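The Case for the Small Sink

Aug 16, 2025

People redoing a bathroom spend most of their thought on the shower and the tile. The sink gets picked last, often from whatever the showroom has near the register. I think that is the wrong order. The sink is the one thing in the room that everybody in the house uses several times a day, and a bad one is a daily nuisance for as long as you live there.

My argument is for a small, shallow basin set into a wide counter. Most stores push the other way. The salesman at Nerkau showed me a deep bowl that sat on top of the counter like a salad dish and told me it was their best seller. It cost 291 dollars without the faucet. It also had a seam all the way around its foot where it met the counter, and anyone who has cleaned a bathroom knows what collects in a seam like that.

A basin set into the counter gives the water somewhere to go. You wipe the splashes toward the bowl and they are gone. With a bowl on top, you chase them around the outside with a rag. Rounded corners matter too. Soap sits in a square corner and hardens there, and you end up going after it with an old toothbrush.

Color is a separate question. I like a white bowl in a black counter. White shows toothpaste less than people expect, and it shows dirt plainly, so you know when to clean. Black stone or anything finished like it will show water spots, and I won't pretend otherwise. In hard-water towns it needs a dry cloth once a day. I still prefer it to beige, which hides everything until it is too late.

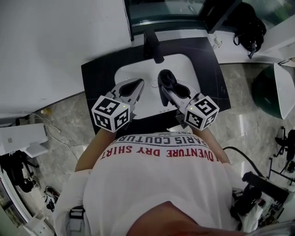
Florencio Valcárcel wrote to disagree with nearly all of this. A shallow bowl, he says, is fine for rinsing your fingers and useless for anything else. He washes wool socks and shirt collars by hand in his, and he wants depth enough to soak them. He bought a Drudon 18 inches across and would buy it again.

He has a point about the collars. If you do hand washing in the bathroom, get the deeper bowl, but get it set in. My own answer is a plastic tub that lives under the vanity and comes out when needed. It holds more than any bathroom sink and it goes away afterward.

The faucet is where people waste the rest of their money. What counts is how far it reaches. The water should land near the drain, with room behind it for your hands. I lived 13 years with a faucet so short that I washed my knuckles against the back of the bowl every morning. The finish on it was very handsome.

So take a tape measure to the store - and hold your hands under the display faucets, even if you feel silly doing it. Ask to see the bowl in a counter. If they only have it in a box, go somewhere else.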